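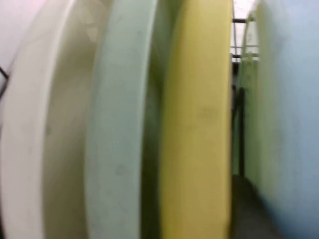
Board picker at Perkgate: finding the gap before the fingers go in

gantrycrane_lite
Build log, continued from the old thread. The arm is on the floor rail at the Perkgate workshop and runs the Zirkarura motion stack. Gripper is the Bustoreck parallel unit with long fingers I cut myself. Camera is on the wrist. The job is to take one board out of the upright rack, carry it to the bench, and later put it back in a free slot.

Reach, payload and homing are done. The remaining problem is locating the slot. White, mint and yellow stand tight against each other, and then there is an opening before the pale green and the light blue. The opening is easy. The seam between white and mint is a narrow dark line, and it moves sideways as the wrist goes down because the rims are curved.

Current method: drive to a taught pose, take a column profile across the middle of the picture, look for dark minima, pick the one nearest the expected slot. Out of 69 attempts last month the planner chose the wrong minimum 6 times. All of those were in the tight group. It has never missed the open gap.

Fingers are 4 mm thick at the tip. I can't go thinner without them flexing.

Looking for opinions on the seam detection before I start changing hardware.

tin_snips
Which profile height? If the rims bow outward you want the row where the edge is furthest out. Above and below that point the seam drifts and you are averaging two different positions.

gantrycrane_lite
Middle row, fixed. I had not considered tracking the bow. The mid-height region is where the white rim is furthest out, so it may be right by accident for that board and wrong for the others.

oddparity
I would drop brightness entirely and use color. You have a saturated yellow next to a pale mint. Convert to hue, find the transition, done. White to mint is weaker but there is still a step.

tin_snips
Disagree for this rack. Two of those boards are a pale green and a mint. Add a second white one and the hue method has nothing to find. Shadow in the seam is there whatever color the boards are.

oddparity
Shadow depends on the light. The boards do not change color when someone turns off the lamps on the bench side.

tin_snips
They do as far as the sensor is concerned, unless white balance is locked. Is it locked?

gantrycrane_lite
It is now. It was on auto until this afternoon.

slowfeed
Stepping back from vision. Why are the boards allowed to touch? Van der Linden sells divider pegs for that style of rack, or you can turn your own. Put a fixed spacer at every slot and you can run the whole thing from taught positions with the camera as a check. I did this for sheet stock and removed more code than I kept.

gantrycrane_lite
Other members load the rack by hand and push everything up to one end. Spacers would help, but I lose slots, and the rack is shared. I would like the arm to cope with the rack as people leave it.

slowfeed
Then you have chosen the hard version. Fine, but put it in the first post so people don't keep suggesting pegs.

m_lathe_bed
Two things.

1. Stop before you measure. If the profile is taken while the wrist is still moving, the seam smears and the minimum gets wide and shallow. Command the stop, wait for the controller to report in position, then wait again for the mast to settle. Mine needed 1,880 ms in total on a taller column than yours. Slow, but measure your own and trim from there.

2. Use touch. Close the fingers to a known width, approach the face of the end board lightly, and watch motor current. From the end board you can step by board thickness, assuming thickness is constant.

oddparity
Thickness is not constant if members bring their own.

m_lathe_bed
Then keep a table, one line per board, keyed by color. That gives your hue method something useful to do.

oddparity
I can live with that.

gantrycrane_lite
Settling is a fair catch. The capture call was on a fixed delay after the move command, and I never checked whether the axis had stopped. Plan:

- wait for in-position, then settle, then capture
- profile at three heights instead of one, and fit the curve of the rim through the minima
- white balance and exposure locked
- color used to confirm which board is on each side of the seam, not to find the seam
- reject the pick if the seam is narrower than the fingers, and ask for a person

The touch routine waits until I have a current reading I trust. The Bustoreck driver reports it in steps too coarse for a light contact.

tin_snips
Three heights is good. If the fit residual is large, don't pick. That one check will probably catch more than the rest of the list.

slowfeed
And when it asks for a person often enough, buy the pegs.

gantrycrane_lite
Noted. Next update when I have a full set of attempts on the new capture timing. I will post the residuals with it.

Related threads
Long gripper fingers: flex versus thickness
Zirkarura: where in-position is reported
Floor rail leveling on an uneven slab
Shared shop rules for unattended motion (February)

We use cookies to keep you logged in and to remember your display settings. Accept | Settings

Contact | Forum rules | Copyright remains with the posters | Back to top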